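Destier has been selling burgers from the same corner for 19 years, and for most of that time it had no specials at all. Now it runs a kids' meal deal on weeknights, a free drink with any burger before 5:30pm, and a punch card. Hanna Antoniuk, the owner, said the change was overdue.

"We had a menu board and a sign that said open," she said. "The chains down the road were giving away a combo every second week. Families would walk right past us with a coupon in hand."

Her first try was a flyer. She printed 3,000 of them in May and paid for delivery to the streets on either side of the rail line. The coupon offered a second burger free, dine-in only. It ran for 20 days.

"I set it too high," Antoniuk said. "People came in, they ate, they were lovely. Then I did the books. You can't give away that much beef and pay a cook."

The second offer was smaller. A child's burger comes with fries and milk at a flat price, provided an adult orders a main. There is a colouring table near the window while the deal is on. The colouring sheets come from Plumska, the print shop next door, which gets its logo in the corner.

A plain burger is still the thing most people order, with lettuce, tomato and cheese.
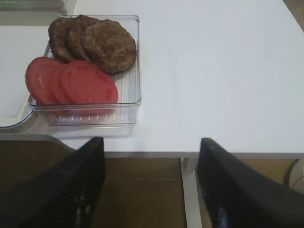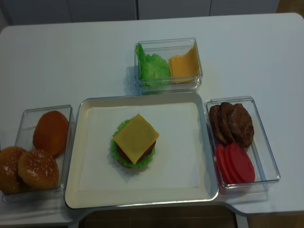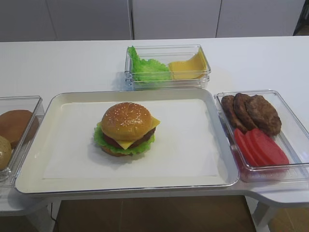

According to Sveva Cocco, the early drink offer matters more than the kids' deal, and she would have started with it. The kitchen used to stand idle until six, she said, and then every order landed at once. "Give them a pop at five and they come at five. It costs us next to nothing and the fryer can keep up."

Antoniuk agrees about the timing but wants to keep both. The punch card is the part she is less sure of. Customers lose them, or bring in three half-filled ones and ask to have them added together. Staff have been told to say yes.

She has looked at putting the card on a phone app and decided against it for now. "My regulars like the paper. Half of them keep it behind their driver's licence."

Breakfast is the next question. Antoniuk would like to open at 7am through the summer with eggs, toast and coffee, and a cheaper plate for seniors. She needs one more cook before she can do it, and she hasn't found one.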